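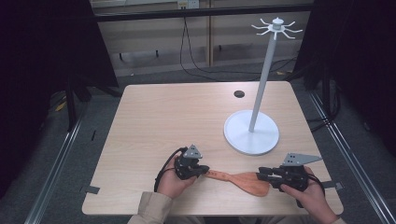 Water Use in Shared Student Kitchens
Project report, Namov Hall
2000-08-17

1. Purpose
Our group wanted to know how much water the students use for washing dishes, and if a simple change of habit can make it smaller. We chose two kitchens in Namov Hall, called Zaugg and Bruner after the names of the floors.

2. Method
In May we read the water meters every evening. In Zaugg the students continued as usual, with the tap open. In Bruner they agreed to fill the sink one time and wash everything in it.

3. Results
Zaugg used 1,873 liters during the test and Bruner used 898 liters. The largest value for one day was 224 liters, in Zaugg, on the evening of a birthday dinner. We kept this day in the total.

4. Discussion
The difference is large, but the two floors do not cook the same. Some students in Bruner eat lunch in the city, and we did not ask them how often. The meters also include water for drinking and for cleaning the floor.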